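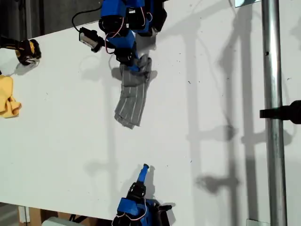

Quick one, writing this on break. Sock sorting at Layug has gone half to the machines since February and people keep asking me how it is. So.

Before: 12 of us at the long tables, all day, pick up, straighten, match, drop. 2,000 socks on a slow shift, 3,000 on a bad one. Wrists gone by Saturday. Now the Virnen arms do the plain ones and we get the fiddly stuff, holes, odd sizes, anything inside out. Less boring. Also more thinking, wich is tiring in its own way, and the pay hasn't moved.

Three people went over to the Flomov line to learn the resets. Good for them, they got a training course out of it. The rest of us got a laminated sheet. Nights are quieter too. I miss the talking, you can't really chat when everyone is at their own station with a screen.

And the targets. They went up teh same week, obviously. Grey socks are still slow, pile builds up, guess who clears it.
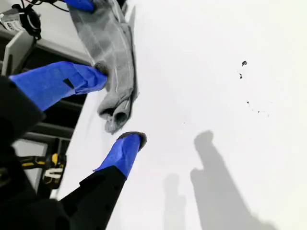 So has anyone lost their job over it? Not so far, but two who left weren't replaced, and the agency shifts have dried up.

Meeting about the Ososex contract next week, will post if they tell us anything. Break's over.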